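Status: second release of the card, Mon 19 February. The first release had mistakes in the split table and in the naming of two tasks. Please use this one and delete the old one if you still have it.

# Kermani Tabletop Chores

Kermani is a set of simulated two-arm episodes about small kitchen and table chores. We made it at Rikora to answer a question that people outside of our work ask us very often: can a robot do the housework now? Our answer is in the section "Can it do chores yet?" and it is shorter than the people who ask would like.

The set is maintained by Parvaneh Ansari and Tanko Isah. Golnar Bagheri wrote the scoring script. I am Sepehr Khosravi, and I wrote this card, so mistakes in the text are mine.

## What is inside

- 1,739 episodes of teleoperated control in simulation
- 40 task variants, grouped into five chore families
- joint positions, commanded positions and hand states for both arms
- rendered video from one fixed view for each episode
- one sentence of instruction per episode, in English
- a success label and, for failed episodes, a failure code

The whole set is simulation. There is no real kitchen in it, and no real cup. We say this first because in October a magazine wrote that we had "a robot in an apartment", and Parvaneh had to write to them two times.

## Chore families

**stack** – put cups or bowls one in another, or take them apart again.
**clear** – move all items from the middle of the table to one side.
**sort** – bring items of the same kind together.
**set** – place items at given positions, as before a meal.
**handover** – take an item with one hand and pass it to the other.

The stack family is the biggest one. It looks like a chore for a small child, and we thought the same when we planned the set. Then we spent most of the winter on it. Nested cups hide their own rims, the fingers hide the rest, and a policy which is only a little wrong in height will push the pile over or close the hand on air.
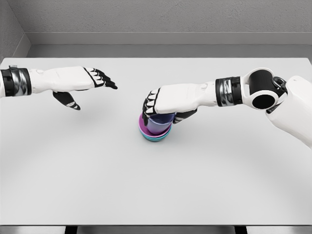
*Stack family. The right hand holds three nested cups; the left hand is open.*

For the stack family, the label "success" needs three conditions, and the script checks them in this order:

1. All named items are in one pile and the pile touches the table.
2. Both hands are open and away from the pile.
3. The pile does not move during the last 60 simulation steps.

Condition 2 was added late. Before it, a policy could hold the pile upright with the fingers until the episode ended, and receive the full score. Forough Zamani found this when she watched the videos of our best run, which after the correction was our third best run. If you compare with numbers from the first release, please compute them again with the new script.

## How the episodes were recorded

Four operators controlled the arms with the Stosteo glove interface. Each operator had two practice days, and the practice episodes are not in the set. The operator saw the rendered view on a normal monitor, so he or she had the same picture as the policy has, without depth. We tried a headset also, and the episodes were nicer and faster, but then the human has information which the policy does not have, and we decided against it.

The maximum length of an episode is 3,000 steps. If the task was not finished by then, the recording stopped and the episode got the code `timeout`. We kept these. We also kept the episodes where the operator made a mistake and repaired it, and they have the flag `recovered: true`. Some users remove them before training. In our own tests it was better to leave them in, but we tested this only with one model, so take it with care.

The start positions of the items are random inside a region in the middle of the table. The light and the table color are fixed. This is a limit of the set, see below.

## Two hands

Almost all public tabletop sets we knew when we started use one arm. A person who clears a table does not work like this. The person takes one thing with the left hand and one with the right, and thinks about the third thing on the way. We wanted episodes where both hands have something to do at the same moment, and for this reason the clear and sort families have instructions which give each hand its own item.

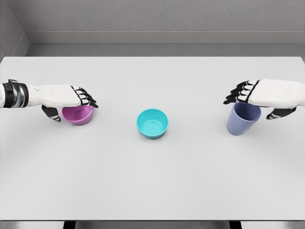
The item which is left over makes the problem. A policy trained on our data learns quite well to reach with both hands together. What it does not learn well is which hand should come back for the remaining item, and in many failed runs both hands go for it at the same time and meet each other. The code for this is `hand_conflict`. When the item starts near the middle line of the table, the operators also chose differently from each other: Tanko prefers the right hand, Golnar the hand which is free first. We did not make a rule for it. Maybe we should have, and if you have an opinion please open an issue.

## File layout

```
kermani/
 episodes/
 stack/
 clear/
 sort/
 set/
 handover/
 splits/
 train.txt
 val.txt
 test_seen.txt
 test_unseen.txt
 tools/
 score.py
 replay.py
 LICENSE
 CHANGELOG.md
```

Each episode is a folder with `state.npz`, `view.mp4` and `meta.json`. The fields in `meta.json`:

| field | meaning |
|---|---|
| `family` | one of the five chore families |
| `variant` | name of the task variant |
| `instruction` | the sentence given to the operator |
| `operator` | a letter, no personal data |
| `success` | true or false |
| `failure_code` | empty if success is true |
| `recovered` | true if the operator repaired a mistake |

Left and right are always the left and right of the robot. In the rendered view this is the same as the left and right of the picture. In the first release the handover family had them exchanged.

To score a folder of your own runs:

```
python tools/score.py --runs my_runs/ --split test_seen
```

The script needs the same state format as the episodes. It does not look at the video at all.

## Failure codes

- `timeout`: the step limit was reached
- `drop`: an item fell from the hand or from the table
- `tip`: a pile or a single item fell over
- `miss`: the hand closed and there was nothing in it
- `hand_conflict`: the two hands touched each other
- `wrong_item`: the work was done, but with another item than the instruction says

One episode has one code only, the first which happened. A run with a miss and then a drop is a `miss`. `wrong_item` is used only if no other code applies.

## Can it do chores yet?

In our simulator, on the variants it has seen, the baseline policy stacks, clears and sorts in a way that looks fine in a video. On `test_unseen` it becomes clearly worse, and the set family suffers the most. We do not print one big number here. The results for each variant are in the CHANGELOG together with the script version, and we ask you to report yours in the same way.

For a home the answer from us is no, not yet. Our items are clean, empty and rigid. Nothing in the set is full of tea. There is no cloth, no plate with food on it, no drawer, no sink, and no person who comes in and takes the cup away in the middle of the work. Putting cups together is one piece of clearing a table, and clearing the table is one piece of the evening in a kitchen.

For a shop floor I am more positive. Prelley, who pack tableware and gave us advice on the stack family, have a station where the same few cups arrive in the same place all day. That is closer to our simulator than any kitchen I know. They have not put a policy from this data into use, and we would ask for much more testing before anybody does.

## Known problems

- The fixed light and table color make it easy for a model to learn the background. Add color changes during training.
- Contact between two nested items is too slippery in the simulator. Real cups sometimes stick together, ours never do.
- In some stack episodes the final pause is recorded twice. It does not change the labels.
- The instructions are written by three people and the style is different. "Put", "place" and "set down" mean the same thing.
- `replay.py` is slow on the handover family. We know about it.

## Not intended for

Please do not use this set as proof that a product is safe near people. There are no people in the episodes and no measurement of force that we would trust for such a purpose.

## License and contact

Research and teaching use is free, and the full conditions are in `LICENSE`. For commercial use write to Parvaneh before you start. Bugs go to the issue page, with the episode folder name and the script version, because without them we can't find the episode again.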